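4. What the pictures did to the answers

4.1 Renders and the trouble with finish

I'll start with the part of the study I argued about most with my co-author, Myung-ja Ryu, which was whether a polished render helps people judge the inside of a vehicle or just makes them polite about it. Our vehicle was the Hengate night coach, a long-distance bus that existed only as drawings when we began. Rendered images tend to settle questions of surface early, long before anyone has decided where the cup holder goes. Wood grain is a good case (Figure 3). 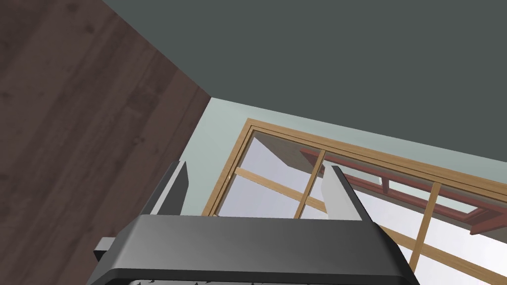
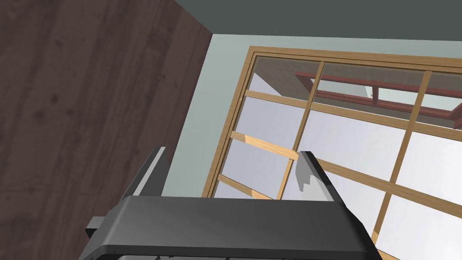
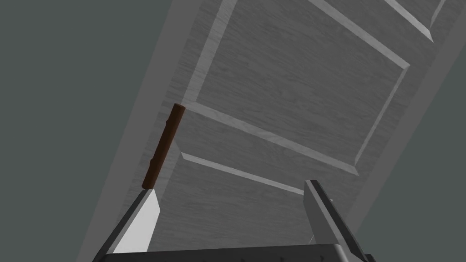 Figure 3. Three computer renders, each with a wooden or wood-textured surface in view.

4.2 How we ran the comparison

We had 12 seating layouts for the coach, and every one of them was prepared twice: once as a loose line sketch and once as a full render with fabric, lighting and trim. Each of our 171 riders saw all the layouts but only one version of each, so nobody could compare a sketch with its own glossy twin. They scored every layout for comfort and then for privacy on a seven-point scale. People were free to skip anything they didn't have a view on, and plenty of them did (privacy got skipped a lot more than comfort). We ended up with 3,624 scores, plus 229 written remarks from the box at the bottom of the sheet.

I should say that the box was almost left out. I thought riders would be tired by then and write "fine" or nothing. Myung-ja wanted it in, she was right, and most of what I find interesting in this section comes out of it.

The sketches were drawn by Hefin Nicholas, who has a very light hand and leaves a lot of the page alone. We asked him to keep the seat pitch and aisle width true to the plan and to be as casual as he liked with everything else. The renders were built in Vuris from the same plan. We kept one camera height for all of them, set at the eye level of a seated adult, and I'd do that again without thinking twice. An early batch had been made from up near the luggage racks and it made every layout look roomy, even the one that really wasn't!

4.3 Comfort

Renders scored higher for comfort on ten of the layouts. That's what we expected, and I don't want to make too much of it. A padded armrest with a bit of light on it looks like somewhere you could put your arm, while three pencil lines look like three pencil lines.

The two exceptions are more fun. Both had seats facing each other across a shared footwell, and in both cases the sketch came out ahead. Reading the remarks next to the scores, I think the render made the footwell look like a real place with a real stranger's shoes in it. One rider wrote, "where do my knees go if he's tall." Under the sketch of the same layout, a different rider wrote, "nice for families." Same plan, same distance between the seats.

We did go back and check whether the darker seat fabric in those two renders might explain the drop. It can't be ruled out. The fabric came from the Yeo range and we'd used the dark version in four layouts altogether; the other two did perfectly well for comfort, so my money is on the knees.

4.4 Privacy

I had hoped for something tidy here and didn't get it. Scores for privacy hardly moved between sketch and render when the layout had no screens or wings between seats. Once there was a screen, things got messy. Hefin drew his screens as a single line, and riders seem to have filled in whatever height suited them. In the renders the screen stopped at shoulder height, which was the height on the plan, and a fair few people were plainly let down by it. "Looks like a fence for a small dog" is my favorite remark in the whole set.

Geum-ok Byun, who sorted the remarks without knowing which version each one belonged to, put nearly all the comments about screen height under "wants it taller." When we matched them up afterward, they came overwhelmingly from the rendered sheets. So the sketch wasn't telling people the screen was tall. It just let them go on believing it.

4.5 What riders talked about

The sketch remarks are mostly about where things are: the aisle, the toilet, who sits next to whom, where a coat goes. The render remarks lean hard toward color and cleaning. Several riders wanted to know how you'd get crumbs out of the seam between the cushion and the side panel, and I was a little embarrassed, as the seam was only there because of the way the cushion had been modeled. We had no seam on the plan at all.

That's a practical nuisance for anyone running this kind of review. If you'd like help with the layout, you may spend your evening hearing about crumbs. On the other hand, the coach does need cleaning, and the trim team at Tindex took those remarks and were very glad to have them.

4.6 A few things I'd change

I'd fix the screen height in the sketches, either with a small seated figure or a written dimension. I'd swap the order of the two scales for half the riders too, because I suspect some of the skipped privacy scores were plain tiredness. And I'd put a cheap foam mock-up of the facing seats in the room, so that people could sit down and sort out the knees for themselves. We pick that up in Section 5, where the mock-up sessions from March are described.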